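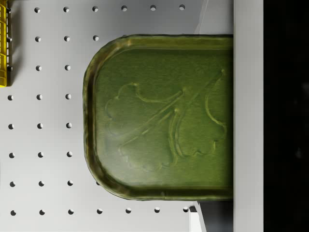

Page 2 of 200

Dilthorpe Art Help > Prints and Works on Paper > Identifying and Caring for Prints

Is my engraving from 1688 or a later printing, and should I take it off its backing?

Posted 1st February by marshlane

I bought a framed print at an estate sale in Fliltach and would like help working out what I have. It is a landscape with a river, a bridge and a town on the far bank. Under the picture there is a line of Latin, and at the right end of that line the year 1688. The lettering looks like part of the print and was not added by hand. The seller had it listed as "antique engraving, 1688" and I paid 200 for it, frame included.

I took the back off the frame because there was a dead moth behind the glass. The print is stuck to a sheet of brown board. I can't tell if it is glued all over or only at the corners, but the top edge does not lift at all. There is a pale brown band all the way around where the old mat used to sit, and some small rust-colored spots in the sky.

On the back of the board somebody wrote 3472 in pencil, and there is part of a paper label that says Majali. The rest of the label is torn away. I searched for that name with "prints" and "framer" and got nothing useful.

What I would like to know:

Does the year on the print mean it was printed in that year?

Is the number on the back a catalog number, and can I look it up anywhere?

Should I get it off the board? I have read that you can float it in a tray of warm water and the glue lets go. I have a tray that is big enough.

I don't plan to sell it. I would like to hang it in the hallway, which gets sun in the morning. I can take measurements if that helps anyone.

3 replies

inkandbone

Please don't put it in water yet. I'll take your points in order.

The year in the plate tells you when the plate was made, or sometimes when the drawing or painting it copies was made. It does not tell you when your sheet was printed. Copper plates were valuable and were passed from one publisher to the next. The same plate could be printed for a hundred years or more, and the old date was often left on because it helped sell the print. There are also later copies, where someone engraved a new plate from an old print and copied the date along with everything else. And there are photographic reproductions, which is what a lot of framed "antique engravings" are.

You can sort out the last group at home. Get a magnifier, 10x is enough, and look at the darkest part of the picture and then at the lettering. In a real engraving the lines are solid ink with clean edges, and they swell and taper. If you see a regular pattern of tiny dots, it is a halftone reproduction and it dates from the late 1800s at the earliest. If the lines are solid but look flat and slightly broken, it could be a photogravure or a line block, and those are harder to tell from a description.

Next, look for a plate mark. This is a shallow dent in the paper, in a rectangle a little outside the picture, where the edge of the copper pressed into the damp sheet. Hold a flashlight low and to one side. Keep in mind that a print which has been glued flat to board can lose most of its plate mark, and that some reproductions were given a fake one. If the margins were trimmed off inside the plate mark, you won't find it at all.

Then the paper. Paper from the 1680s is laid paper, made on a wire mold, and you would normally see fine parallel lines close together with wider spaced lines crossing them. The usual way to see this is to hold the sheet up to a window, and you can't do that while it is on the board. You may still see some of it with the flashlight. If the paper is perfectly smooth and even, it is probably wove paper, and that rules out the 1600s.

About the number: pencil numbers on backing boards are nearly always a framer's job number or a dealer's stock number. Without the shop's records it won't lead anywhere. Write it down, and if the board is ever removed, keep the piece with the number and the label in an envelope.

On the board, the brown band and the spots most likely come from acid in the mat and the backing, and the spots may be foxing. It will get slowly worse if left as it is, but slowly means years. You have time to find out what it is first. Old brown board can also bleed color into the print once it gets wet, and if there is any hand coloring on the sheet, water can move or remove it. A paper conservator would test the ink and any color in a corner before doing anything else. Ask for a written estimate. For a common print the treatment may cost more than you paid, and then it is reasonable to leave it on the board and just frame it better.

For framing, ask for a cotton rag mat and an acid-free sheet between the old board and the new backing. The mat should be deep enough to keep the print off the glass. UV glass helps, but it does not make direct sun safe. I would choose a different wall.

If you post a close-up of the lettering and one of the dark area under the bridge, people here can probably tell you which kind of print it is.

tallowby

I soaked one once and it was fine. Came off in 2 hours, dried it between blotters with a board on top. It did end up a bit wavy. Mine was a cheap one though and I didn't care much. If there is color on it I wouldn't.

Also try Landar, they have a drop-in desk where you can show things. They didn't charge me to look but they won't give you a price.

quire_and_fold

I agree with the first reply on almost everything. Two additions.

Type out the whole Latin line, including the abbreviations, and post it. There are usually words after the names that tell you who did what. "Pinxit" or "pinx." means painted it, "delineavit" or "del." means drew it, "sculpsit" or "sculp." or just "sc." means engraved it, and "excudit" or "exc." means published it. If the publisher's name belongs to someone who worked much later than the date, you have a later printing, and no magnifier is needed. A blank patch or a faint scraped area near the names is worth noting too. It can mean that an earlier publisher's name was taken off the plate.

Second, compare your print with museum copies online. Search the title and the engraver's name, and look at the contrast. A copper plate wears down with use. The finest lines go first, usually in the sky and in the far distance. If the museum copy has soft gray shading in the clouds and yours is nearly white there, yours came late off the plate. Some publishers had worn plates recut, and that tends to look heavy and a little stiff in the shadows.

Measure the picture area too, edge to edge. A copy on a new plate is seldom exactly the same size as the first one. Paper shrinks and stretches a little, so a very small difference means nothing, but a difference you can see without a ruler does.

I would not worry about the moth. Check the inside corners of the frame for more, brush it out, and tape the back properly when you close it up.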